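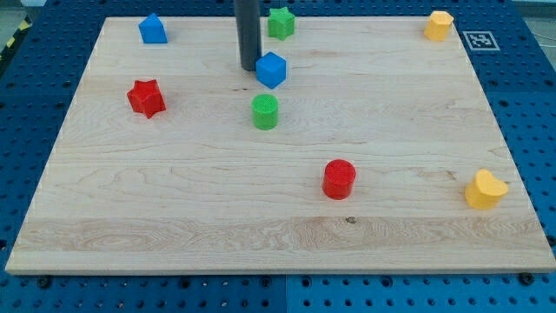 弗利维克（Flivik）种苗铺的老板把韭葱叫作“慢性子的作物”，说这话时他已经在育苗棚里站了一个上午，自己也没快到哪里去。铺子开在埃特代尔（Etdale）村口，门上的招牌褪了色，卖种子、卖苗，也卖他的意见，最后一样不收钱，给得最多。我去找他，是想问清楚韭葱到底怎么种才能有一截像样的葱白。我自己种了几年，收上来的东西粗细像筷子，颜色像草坪。他听完点点头，说这不叫韭葱，叫“有葱味的愿望”。然后他讲起土来。他认为大多数人的地都太浅，翻地翻得像在给蛋糕抹奶油。好土应该有层次，切开一个侧面，深深浅浅一道一道的，像一块浅色木板上的木纹，弯弯曲曲，偶尔还夹着一个深色的小节疤。“节疤就是没烂透的粪肥，”他说，“留着，它明年会想通的。”

他不肯谈自己的来历，也不肯让我写他的名字，理由是写了名字就会有人写信来问洋葱。他对洋葱没有意见，只是觉得洋葱已经得到了足够的关注。

韭葱从一月开始。他在一月把种子撒进育苗盘，放在不结霜的棚里，盖薄薄一层土，浇透，然后就走开。“走开是技术活，”他说，“新手每天掀开盖子看八遍，种子也是要面子的。”他的棚里不加温，只在最冷的那几夜铺一层无纺布。出苗的时候，苗是对折着顶出来的，像一根弯着腰的线，这时候最容易被当成杂草拔掉。他承认自己拔过一整盘，并且是在给别人示范怎么辨认的时候拔的。

我问他用什么品种。他推荐两个，一个叫“默滕斯”（Mertens），一个叫“乌卢姆霍尔姆”（Ulumholm）。默滕斯长得快，葱白长，秋天就能收，缺点是怕冻，一过头场硬霜就软塌塌的，“像开会开到下午四点的人”。乌卢姆霍尔姆矮、粗，叶子发蓝，长得极慢，可以在地里站一整个冬天，要吃的时候再去挖。“前提是你挖得动，”他补充说。地冻上以后，他见过有人用撬棍收韭葱，最后收上来半棵韭葱和一根弯了的撬棍。

两个品种他都卖，但他自己只种乌卢姆霍尔姆。我问是不是味道更好。他想了想，说味道差不多，主要是他冬天没有别的事可做。

移栽的时机，他看的是苗，不看日历。苗长到铅笔那么粗就可以动手。我说书上写的是要剪根、剪叶，剪得整整齐齐再下地。他哼了一声。他做过一次对比，一垄剪，一垄不剪，一共102棵，秋天一起收。结果是剪过的那一垄栽起来省事，没剪的那一垄长得稍微好一点，而他太太把两垄混在一起做了汤，数据到此为止。他现在只修那些长得实在塞不进洞的根。

洞是关键。他用一根旧铁锹把削成的木棒在地上戳洞，戳到一拃深，把苗丢进去，不填土，只往洞里灌水。水会带一点泥下去，刚好盖住根，剩下的空当留给葱白慢慢长满。第一次看到的人都很难受，总想用手把土拨回去。“我得拦着他们，”他说，“有位顾客答应得好好的，回家全填上了，还踩实了。第二个月来问我为什么没有动静。我说你把它们埋了。”

株距他留一只手掌宽，行距宽一些，好让锄头过得去。他有一年贪心，在6条垄上栽了将近2,000棵，密得像梳子。那一年的韭葱每一棵都很有礼貌，谁也不肯先长粗。

说到培土，他的话反而少了。韭葱的白色来自不见光，所以夏天到秋天要分几次把土往茎上拢，每次拢一点，别埋过叶子分叉的地方。埋过了，土就掉进叶缝里，往后每一顿饭都会有人在牙齿间找到它。也有人用纸筒套在茎上代替培土，葱白确实干净漂亮。他试过，纸筒里住进了成家的鼻涕虫，“包吃包住，还遮阴”。

浇水他主张少次多量。韭葱耐得住旱，但是旱久了会变硬，旱久了又突然浇透，茎会裂。肥料也一样，他在栽前施一次腐熟的粪肥，夏天中段补一次，入秋以后就不给了。氮肥给得太晚，叶子肥大柔软，冬天一来先烂的就是它们。我问他补的那一次用什么。他指了指棚角的一只桶，桶里泡着荨麻，味道足以结束任何对话。我们换了个地方继续谈。

病虫害里他最头疼的是锈病，叶子上起一粒粒橙色的小疱，看着吓人。他的办法是不办。轻的剥掉外层叶子照样吃，重的整棵拔走，第二年换地方种。他的轮作表写在一块旧门板上，已经改得看不出原来写的是什么，他说大意是“别再种这儿”。葱须鳞蛾就没这么好说话，幼虫往茎心里钻，发现时往往已经晚了。对付它只能早早罩上细网，把网边压严。他今年的网罩得很严，严到里面关进了一只鸫鸟，放出来的时候双方都不太高兴。

临走前我问他，一个地方不大、耐心也不多的人，值不值得种韭葱。他说地方不大没关系，深一点的木箱也能种，默滕斯就可以，只是箱子要经常转一转方向，免得苗都往一边歪。至于耐心，他建议同时种点小萝卜。小萝卜长得快，能让人觉得自己是有用的，韭葱就可以趁这段时间安安静静地长。

我买了一盘乌卢姆霍尔姆的苗。他找钱的时候问我家里的地有多深，我报了个数，他把那盘苗拿回去，换成了默滕斯。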